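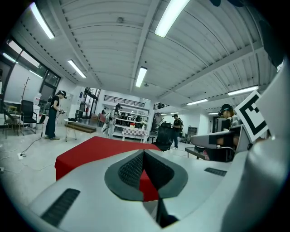

1 min read

Vurnow will raise its residential water rate in August, the utility said in a notice to account holders. The base charge goes up 7 percent. Usage is billed in two tiers, with the higher rate applying above 420 cubic feet per month.

The increase pays for main replacement in the Galine district, where 1,802 service connections still run off cast iron pipe. Contractors will work in sections, and each section will be shut off between 9 a.m. and 3 p.m. on its assigned day — notices go on doors 48 hours ahead.

Meters are not being changed under this contract. Customers on the low-income discount keep their current base charge through the end of the billing year. Written comments on the new rate are accepted at the billing office until 4 p.m. on the last business day of the month.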